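Wicker Desk Organizers: Sizing, Lining and Cleaning

36 shares | 4 comments

A divided wicker basket is a practical way to keep small items together on a shared desk or meeting table. It weighs little, it can be carried away in one trip when the surface is needed, and it does not scratch a painted top if the base is prepared properly. Most problems reported with these baskets come from the wrong compartment size, bare wicker ends on the underside, or cleaning with too much water.

Choosing the size

Measure the tallest item first. A compartment should hold an item upright to at least half its height. Pens and markers in a shallow basket will lean and slide under each other, so lay them flat in a long compartment or stand them in a cup placed inside the basket.

Leave a finger's width of clearance on each side of anything that is removed several times a day. Tea bags, sticky notes and sugar packets can be packed closer. Cables should be coiled and tied before they go in, and the connector ends should face up.

Check the dividers before buying. Woven dividers that are tied into the side walls hold their position. Loose dividers shift under load and are only suitable for light paper goods. Press each one sideways with a thumb; if it moves more than the thickness of the weave, pick another basket.

Preparing a new basket

1. Turn the basket over and feel for cut ends. Trim them flush with side cutters.
2. Sand any rough spots with fine paper, in the direction of the strand.
3. Vacuum the weave with a soft brush attachment.
4. Attach felt pads at the corners. For a long basket, add 2 more at the midpoint of the long sides.
5. Let the adhesive set overnight before loading.

Nudetti felt pads are the ones we use. The self-adhesive backing does not hold well on open weave, so sew the pad on with a few stitches of waxed thread. On a tight weave the adhesive alone is enough.

Lining the compartments

An unlined basket drops dust and crumbs through to the desk. Cut a piece of thin cotton or felt to the floor size of each compartment, less an eighth of an inch on every side. Do not glue it. A loose liner can be lifted out and shaken, and it can be replaced when stained. Stiff card works for a few weeks but curls in a humid room.

If the basket holds anything that can leak, such as hand lotion or ink, put a shallow plastic tray in that compartment and leave the others lined with cloth.

Position on the desk

Put the basket where it can be reached from the chairs without leaning across a keyboard or papers. On a desk used from both sides, the middle is the usual place. Keep it out of direct sun, which dries the strands and makes them brittle. Blinds on a glass wall should be angled so that the light does not fall on one end of the basket all afternoon.

Flowers may share the desk, with some care. Water is the main risk to wicker. Set vases far enough away that one tipping over will not drain into the basket, and carry them to the sink for topping up. Stand each vase on a coaster with a raised rim. Low arrangements are preferable on a meeting desk, as people need to see each other over them.
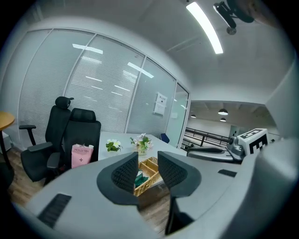
Divided wicker basket on a white desk with two small flower arrangements.

Routine cleaning

Weekly: take out the contents, shake the liners, and brush the weave with a dry paintbrush. A 1-inch brush fits most compartments. Wipe the desk under the basket at the same time, since grit caught under the pads will mark a white surface.

Every 3 months: wipe the basket with a cloth wrung out in warm water and a drop of dish soap. Wipe again with plain water. Dry it upside down on a rack, away from radiators, until the underside feels the same as the sides. Do not soak it.

Sticky residue from labels comes off with a little cooking oil on a cotton swab. Leave it for 30 minutes, then wipe with soapy water.

Small repairs

A strand that has sprung loose can be tucked back if it is dampened first. Hold a wet cloth on it for a few minutes, bend it into place and clamp it with a clothespin until dry. If it has snapped, trim both ends so that they finish behind an upright, and fix each with a dot of wood glue. Brastley makes a clear glue with a narrow tip that gets into the weave without smearing.

Replace the basket when the rim binding has come away along a full side. The rim carries the load when the basket is lifted, and a glued rim seldom lasts.

4 comments | Share this page

Skesedgate Home Notes | Contact | Copyright | Back to top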